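Two Arms and a Shopping List: Our Visit to the Flenach Open Day
Posted 8/20/18

Our makerspace has been saving for a robot station for longer than I care to admit, so when Urnora announced that its Flenach lab would open its doors to small buyers, I signed up before I'd finished reading the page. I came home with a bag full of leaflets, sore feet and a notebook I can barely read. What follows is the useful part of it, mostly for members who have to vote on the budget, but also for any other small shop wondering if this kind of thing is within reach.

Flenach is an easy trip. The lab is in the old dairy building behind the bus station, parking is free, and there was decent coffee by the door. They split us into small groups and let us wander between the stations at our own pace, which I loved. I asked a lot of questions. So did everyone else!

First stop was the planning talk, and I wish I'd heard it a year ago. The speaker put up a sample budget for a two-arm table setup and the arms took up much less of it than I expected. The rest went to the stuff we never wrote down: stands, cables, cameras, a table heavy enough to stay put, a computer, spare fingers for the grippers, and training time. Our own draft from July had one line for the arm and one line that said "misc." I went a little red.

Some numbers from my notes. These are quotes I was given on the day, in dollars, before tax, so please check them before you lean on them:

Spare finger set, Ghaffari: 400
Table stand with bracing, Jundmont: 500
Same stand with the wider footprint: 532

The gap between the two stands is so small that I'd go straight for the wide one. The Jundmont rep let me lean my full weight on it (I did, twice) and then told me the thing most first-time buyers get wrong is measuring the tabletop and forgetting the space above and behind it. Arms need somewhere to swing. Cables need somewhere to go. I have already been back to our corner by the window with a tape measure, and the shelf will have to come down.

The Ghaffari table was all grippers and I could have stayed there until closing. What I took from it is that fingers are a wear item, like saw blades, and belong in the yearly running costs and not in the purchase price. They also suggested ordering the first spare set along with the arm, so a chipped tip doesn't leave you waiting on a delivery. Sold on that idea, if not yet on the brand. I want to hear from a shop that has used theirs for a full season.

Then the working stations, which is what everybody had really come for. Handling tests at Flenach are done with ordinary household and toy-box things, and I found that hugely cheering, since our test kit could come out of the kitchen cupboard and cost next to nothing. A bowl, a cup, a little stack of cubes. You learn a lot about reach and spacing just by looking at how the things are laid out under a pair of arms.
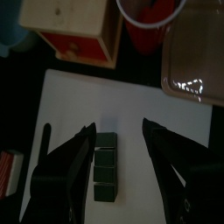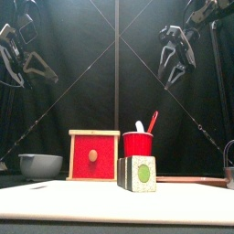
Photos: Urnora open day, Flenach. Free to reuse with credit.

The stack of four cubes is the one I keep coming back to. Four cubes in a column is a lovely cheap way to judge a gripper, and I'd like us to write it into our own list of acceptance checks, meaning the things a machine has to do on our table before we sign for it. The lab staff were firm on this point: agree on the checks in writing before you pay the deposit, use objects you own, and be there in person.

Also note the plain black backdrop. I asked what to budget for one and the answer was "whatever fabric costs where you live." It went straight onto my list, next to a decent board for the tabletop and a few sheets of white paper.

A few loose ends. Delivery to us is extra and nobody would give me a firm price without a postal address, so I've asked for that by email. Service plans come in 2 levels and I'd start with the lower one. Leasing is possible through Urnora but the paperwork I brought back is thick, and I haven't got through it yet. One arm now and a second later is fine with them, as long as the stand is bought for two from the start.

I'm rewriting the July draft this week with proper lines for everything above, and the leaflets are in the blue folder by the sign-in sheet. If you'd like to go and see the lab yourselves, Urnora plans to run another open day in the spring, and I'll happily drive.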